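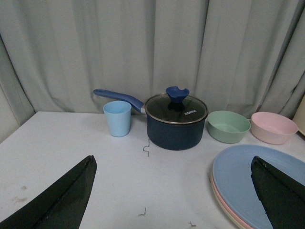 Okay, let's talk about tables before they get set! I love this stage of a meal more than I probably should. Everything is out, nothing is in its place yet, and you can already tell what kind of supper it's going to be. Look at the blue saucepan with its lid on, right in the middle at the back. Everything else falls in around it: the cup on one side, the two bowls on the other, the plates stacked up near the front. That's a whole small meal on a white table, and there's still room to move your hands. Hold on to that idea of room, we'll come back to it.

(Pause. Ask who ate at a table last night. Wait for hands, don't rush it.)

My background, quickly. I run the Wednesday suppers at Kikemau, which is one long room over the bike shop on Manninen Street. We started with 7 people and a borrowed hot plate. Last year we served 453 suppers, and I washed up after a good number of them. So what I've got for you tonight comes out of a real sink.

First point: the pot comes to the table. I grew up in a house where you filled plates at the stove and carried them in, and I did it that way for years. Then one winter we tried putting the pot down in the middle, lid on, and letting people serve themselves. The talk got louder right away! People ask each other for things. They pass. Somebody lifts the lid and everybody leans in. A glass lid is lovely for this, you get a peek before the big moment. Do put a mat under a hot pot. (Tell the Flumex story if there's time: the white ring on the new tabletop, the toothpaste, the second white ring. Keep it short.)

Second point: colors that don't match. Light blue plate on top, a pink one under it, cream at the bottom. Sage green bowl, pale pink bowl. I'm so fond of this. They're all soft colors, so they sit together happily without being a set, and when one goes missing you replace one. At Kikemau the kids claim a color in the first minute and keep it all evening, so we wash fewer cups. Start with whatever you own and add to it slowly.

Third point: stack, then stop. Leave the plates in a pile until people sit down. You keep your space, you can wipe the table in one go, and handing plates along gives shy guests a job. I give the stack to whoever looks most worried about where to put their hands. It works on me too.

(Check the time here. If it's past 7:30, skip the bowls and go straight to the exercise.)

Bowls. Get one a bit deeper than you think you need. Soup, salad, peelings, bread, the keys somebody left on the counter. I could do an hour on bowls.

Exercise: in pairs, use the boxes from Clirnen at the back of the room. One pot, one cup, bowls, plates. Lay them out for two people who haven't seen each other in a while. Five minutes, then we all walk around and look. Please move things on each other's tables, that's half the fun!

Questions after that, and tea's by the door.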